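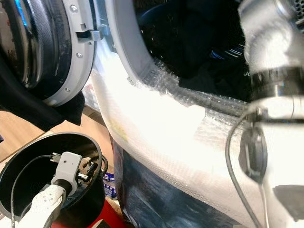

The Second Life of a Pie Shop

The ovens at Phillips go on at 2 in the morning, and by the time Lowri Foulkes has tied her apron the first trays of shortening dough have been out of the cooler long enough to bend without cracking. She rolls every bottom crust herself. The tops she leaves to Achilleas Gavalas, who has worked across the table from her for 17 years and has firm opinions about lattice.

"Wide strips, cut cold," Gavalas says. "If you cut them thin they dry out and you get crackers on top of your fruit."

Phillips sells pies and very little else. In a normal week the shop bakes 863 of them, most in the nine-inch size, and the list barely changes. Apple and sour cherry run all year. Rhubarb comes in when the growers have it. In February, when local fruit is gone and customers are tired of apple, the shop turns to custards, and those are the pies Foulkes likes best.

Her buttermilk custard is the one people drive in for. The filling is eggs, sugar, melted butter, a little flour, buttermilk and lemon zest, whisked by hand and poured into a crust that has already been baked most of the way. Foulkes used to put the filling in a raw crust, the way her grandmother did, and the bottoms came out pale and soft. Now she lines the shell with parchment, fills it to the rim with dried beans and bakes it until the edge starts to color. Then the beans come out and it goes back in for a few minutes more.

"You want it dry to the touch," she says. "Shiny means wait."

The custard bakes low and slow. She pulls it when the outer two inches are set and the center still moves like gelatin, then leaves it on a rack until it is completely cool. Cutting early is the most common mistake she sees at home, and she gets phone calls about it every holiday.

For fruit pies the shop uses tapioca starch, ground fine. Gavalas tosses it with the sugar before the fruit goes in and lets the bowl stand until juice collects at the bottom. With frozen cherries he drains the juice off, simmers it down to a syrup and pours it back over. He adds salt to everything, including the whipped cream.

Their dough is plain: flour, salt, ice water, and equal parts butter and shortening. Foulkes has tried all butter and went back after one summer. The kitchen gets hot, and the shortening gives her more time before the dough slumps. Scraps are pressed together, chilled and used for the hand pies that sit by the register — never for a full crust, since the second rolling makes it tough.

The shop takes up to 800 orders for Thanksgiving and closes the book when it is full. Mother's Day is smaller but louder, Foulkes says, with more walk-ins and more requests for strawberry. The strawberry pie is unbaked on top, with whole berries set in a cooked glaze over a thin layer of cream cheese, and it has to be eaten the same day.

Gavalas takes home whatever custard is left at closing. He eats it cold, standing up, with black coffee.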